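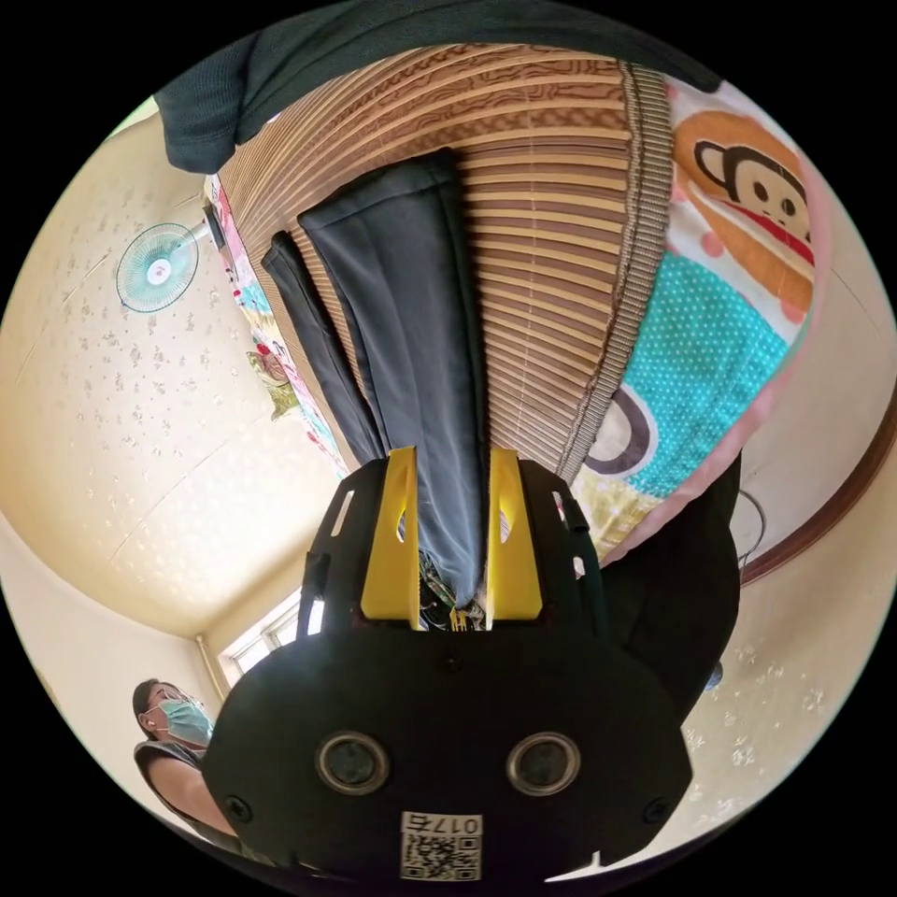

Navy trousers on the bamboo mat, printed blanket alongside.

Last updated: 25 March 2023

Folding surfaces, continued. The previous post dealt with folding on a bare table and on a duvet. A table is flat but too narrow for full-length trousers, and a duvet is wide enough but too soft to crease against. A slatted bamboo mat laid over bedding falls between the two, and it is what I have settled on for dark clothes.

The mat came from Borkowska in Povwood, where it was sold as a summer bed mat. It is 100 cm across. The slats are thin and joined by stitching, so it rolls in one direction only. Across the slats it is nearly rigid over short distances. Along the rolling direction it follows whatever is underneath, and if that is a heap of blankets the mat will have a heap in it too. Press the bedding flat before unrolling.

Orientation matters more than I expected. Trousers laid parallel to the slats tend to slide, as the cloth can travel along the grooves. Laid across the slats they stay where they are put. Heavy cotton is not affected much either way. Smooth synthetic trousers are, and most of the ones in this house are smooth and synthetic.

The sequence for a pair of trousers:

Close the zip and fasten the button. Empty the pockets.
Lay one leg on top of the other, seam to seam, and pull gently at the hem.
Push the pointed part of the seat inwards so that the long edge is straight.
Fold the hem up to just short of the waistband.
Fold once more, or in thirds if the drawer is shallow.

Stopping short of the waistband keeps the thick end from becoming thicker. I leave a gap of 3 cm. With no gap the folded pair leans when stood on edge.
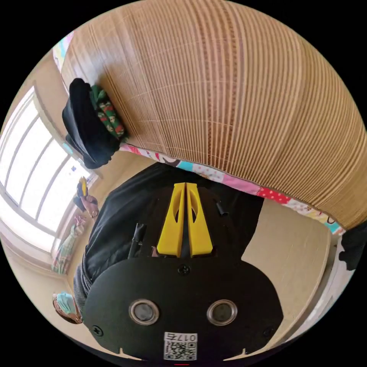

Window side of the bed mat, with the patchwork edging.

Light is the other consideration. Navy and black are difficult to tell apart under a ceiling bulb, and lint is hard to see on either. I sort darks in daylight only. Light coming in low from one side picks out fluff and pet hair well, and it also shows a crooked crease, which is useful when checking a fold before it goes into the pile.

The pale background helps as well. Against a dark blanket the outline of a black garment disappears and the edges have to be found by touch. Against tan slats they can be seen. Patterned bedding is the worst case: small bright squares next to each other make it hard to judge whether an edge is straight. I keep the garment well inside the border of the mat and use the patterned fabric around it as somewhere to put things that are waiting.

On cleaning. Wipe along the slats with a damp cloth that has been wrung out properly, then leave the mat open until dry. Do not roll it damp. Mine was rolled damp once and smelled of it for 9 days. The woven edging collects more dust than the slats do, and a soft brush shifts it. A vacuum cleaner with the brush head also works, on the lowest setting, but a bare nozzle pulls at the stitching.

I tried a Gistar folding board before this. It is a hinged plastic panel and works as described for shirts and T-shirts. The centre panel on mine measures 54 cm, which suits a shirt body and does very little for a trouser leg. It now lives behind the wardrobe and comes out for shirts.

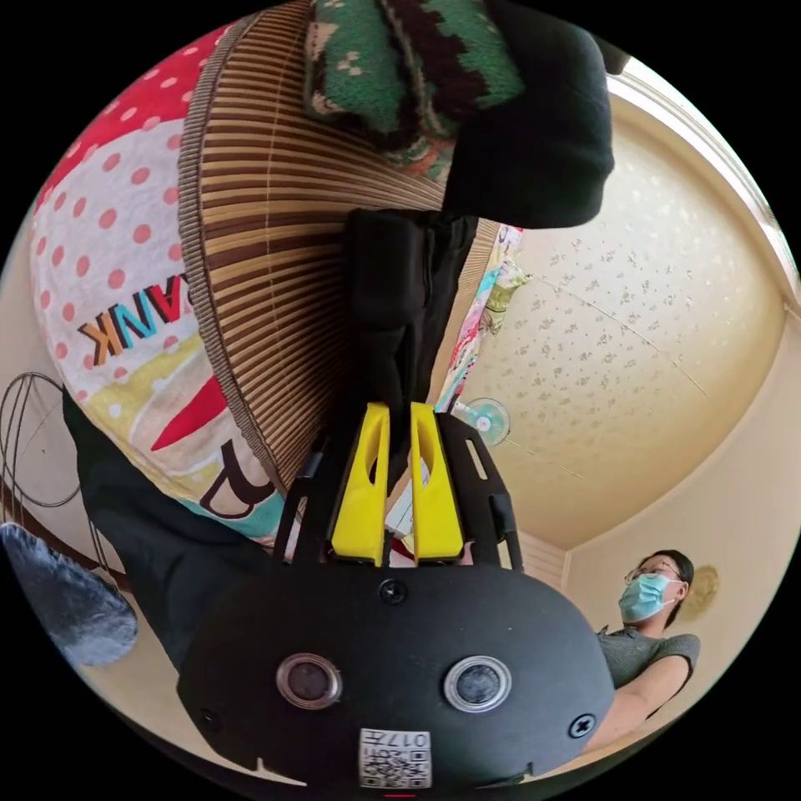 Soft black items need slightly different handling. Anything with some stretch in it will pull out of shape if it is lifted by one corner and dropped, so I lower it from the top, let the bottom end touch first and then lay the rest down behind it. Loose folds are then worked out towards the nearer edge with the flat of the hand. Working them towards the middle only moves them to where the next fold has to go.

Thick knits and fleecy things do not fold well on the mat. The fibres catch slightly on the stitching and the bulk hides the slats, so the advantage is lost. They can go on a blanket or be rolled. I put them at the top end of the bed and deal with them last.

Two faults with the mat as a surface. The first is that the slats leave faint lines on thin fabric if a pile is left standing on it overnight. The lines come out with steam, but it is simpler to move the pile. The second is that the edging stands slightly proud of the slats. A crease made across the edging comes out with a step in it, and the step is still there when the trousers are worn.

Storage is upright, in the corner by the door, rolled with the smooth face inwards and tied loosely with tape. Elastic bands mark the edging. A reader in Akcombe wrote to say that hers hangs over a stair rail, which would suit a lighter mat than this one. Mine slides off.

Fitted sheets are next. I have not found a satisfactory method and the post may be short.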